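Bavwood Callouts: data card

Emergency callout records from the Bavwood service area, version 4

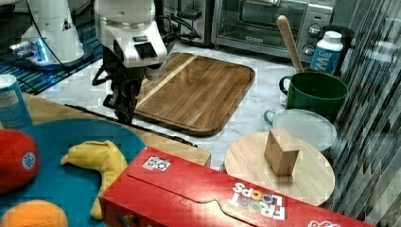 Wooden cutting board on a marble-patterned countertop, with a robotic arm and gripper over its left edge.

Summary

Bavwood Callouts is a table of 3,470 ambulance and first aid callouts, one row per callout. The records come from the Prorkura dispatch system and were cleaned and coded by Abella. The main use is studying how home and leisure injuries change over the year. Version 4 was released on Tue 17 November.

Files

callouts.csv holds the main table
codes.csv holds the cause codes and their labels
changes.txt lists edits between versions

Columns

call_id: random number, not the dispatch number
month: month of the call
hour_block: six-hour block in which the call came in
cause: code from codes.csv
place_type: home, street, workplace, school, other
age_band: ten-year band, blank if not recorded
transported: yes, no or unknown

How causes were coded

Dispatch notes were read by two coders working separately. Where they disagreed, a third coder picked the final code. Kitchen cuts and kitchen burns have separate codes. Burns from grills are coded as outdoor burns even when the grill was on a balcony. Alcohol is a flag inside the cause code and is set only if the crew wrote it down, so it is certainly undercounted.

Known problems

324 rows have no cause. They were kept so that monthly totals match the dispatch log.
August is missing the night block for one station, which was moving to the Gruseo building at the time.
Falls on stairs were coded as plain falls before version 3. The older rows have not been recoded.
Any cause and place pair with fewer than 30 rows has its age band left blank.

Privacy

Names, addresses and free text notes were removed before the data left Prorkura. Do not try to match rows to news reports or other records.

Not suitable for

Comparing stations, measuring response times, or estimating injuries that did not lead to a call.

License

Free for research and teaching. Please give the version number when you cite the table.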